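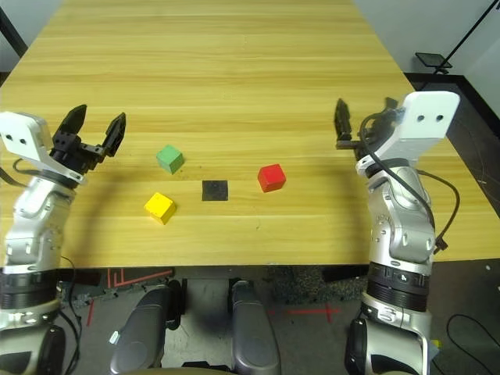 Workshop tips: getting your money's worth from a rental robot

I had the two-armed Soltier on the Plirkeson rental plan for 24 days, and I learned a few things the booklet skips.

Start with little blocks before you let it near your good stuff. Give it one pad to aim for and plenty of elbow room - mine got fussy when I crowded the table.

Tape your floor! If the base gets bumped, you can roll it right back to the marks and save yourself a new setup (15 minutes every time, ugh).

Check the cables on both arms before you hit start, and go slow on the first run.

Would I rent again? Yes, for a big sorting job. The help line was great, but the pickup fee is 50 dollars, so ask Dodside if they'll let you drop it off.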